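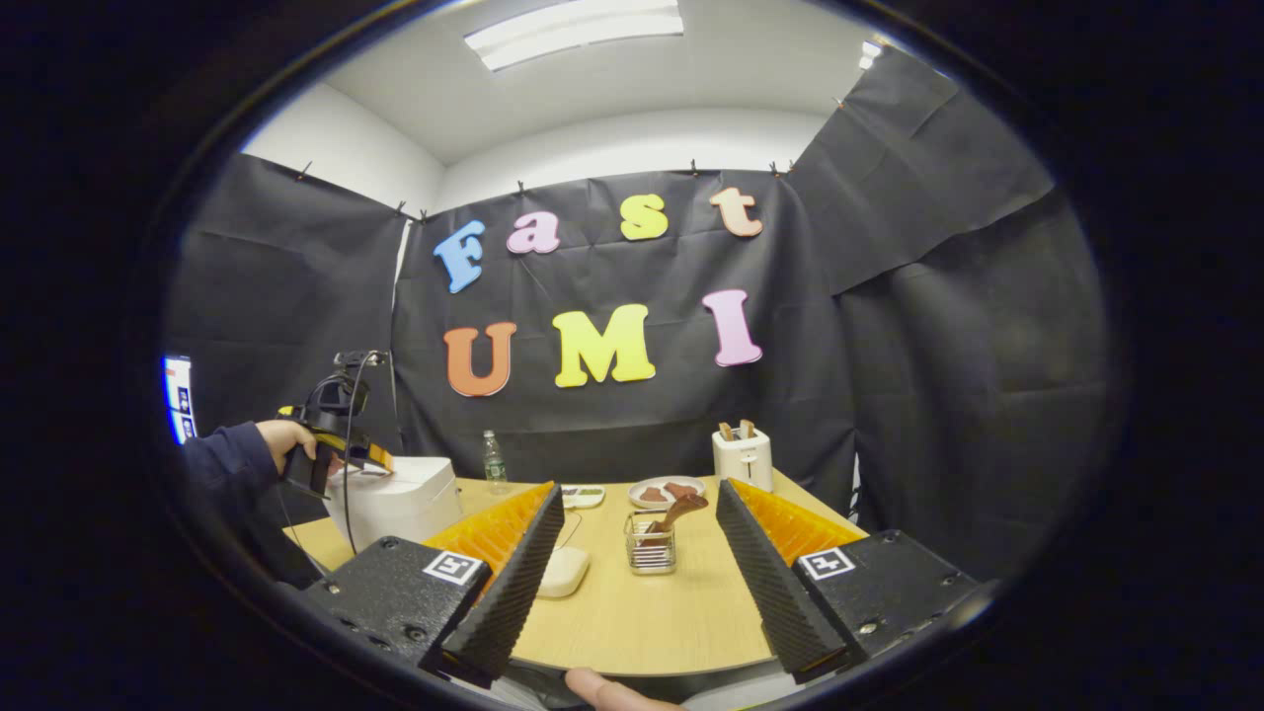
**Saron Negussie**

Thursday, 16:25

Contact resistance on the aluminum busbar joints, second pass. Rultwood samples only; the Fokstead bars are still at the plating shop.

Four-wire measurement, current reversed on each reading to cancel thermal EMF. Test current 25 A, voltage taps at the punch marks on either side of the overlap. Ignacio redid the taps on joint C after the left one came loose last week, so do not compare C with the older numbers.

- Joint A, bare, wire-brushed: 16 µΩ
- Joint B, bare, as received: 323 µΩ
- Joint C, brushed, with compound: 16 µΩ, steady
- Joint D, as received, with compound: 598 µΩ at first torque, drifting down

D is worse than B, which I did not expect. Either the compound is holding the faces apart at low torque or the oxide on that bar is thicker. Emiliano thinks the first. I would want to see the faces before agreeing.

Torque wrench is the Wirkholm one. Zulema's note says it reads low under a quarter of scale – we are right at that limit for the small bolts. Use the other wrench from now on and write down which.

A and C agree to the last digit I trust. The meter's range step is coarse here, so that says little about the compound.

To do:

- Open D, photograph both faces, clean, reassemble dry
- Repeat B at full torque
- Ask Abelardo whether the Farías bars are the same alloy
- Heat cycling on A and C once the oven is free, probably January

Raw readings are in the shared folder under "joints pass 2". Ignore the first tab, wrong polarity.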